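Workshop tips: running handheld gripper demos without wasting a day

Notes from our bench, updated 31 May 2026. Mostly for whoever sets up next. Add yours at the bottom.

Background, quick. Éabha Ní Chonaill ran the comparison last September. Same tidy-the-table task, two ways of collecting. One batch with everything put back on tape marks between takes, one batch where people just set things down wherever. 500 demos in each. Policy trained on the messy batch did better on tables it hadn't seen, 31 out of 32 against a much sadder number for the tape marks. One task, one room, so don't go quoting it like gospel. But we changed how we work becuase of it.

Tip 1. No tape marks. Put the item down, look away, nudge it. If you catch yourself lining it up with the table edge, nudge again.

Tip 2. Open the fingers all the way before you start the take. Half-open starts were the biggest reason for throwing takes out. Easy to forget after lunch.

Tip 3. Clear plastic is a pain on a shiny top. Glare eats the edges. Lids and boxes with a bit of color on the rim are easier to work with, so start new people on those and save the fully clear stuff for later. 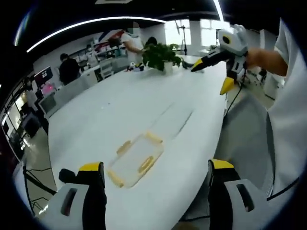
Tip 4. Go slow on the last hand-width. Fast approach is fine, fast grab is not. Esperanza Lozano counts "one, two" under her breath before closing and her takes hardly ever get tossed.

Tip 5. More than one person on a table – fine, good even. Agree who has which end. Elbows in. And leave other people in view, don't shoo them off, the messy batch was full of arms and it didn't hurt.

Tip 6. Cables. Route them off the back of your hand, not under the wrist. Kick floor cables against the wall before anyone starts walking backward.

Tip 7. Wipe the fingertips every 5 takes. Damp cloth, no cleaner. We tried the Szabo spray and the tips went slick for a whole afternoon.

Tip 8. Plants: grab the pot, never the leaves. Leaves move different every time and you'll get a policy that pats the plant.

Tip 9. Label bad takes right away. Say it out loud if your hands are full, someone types it in. Going back later to find the one where you sneezed takes longer then redoing it.

Still open: does the messy thing hold for the Umon drawers? Éabha thinks yes, I think drawers need a few neat takes mixed in. Signup sheet is on the shelf by the door, morning slots go first.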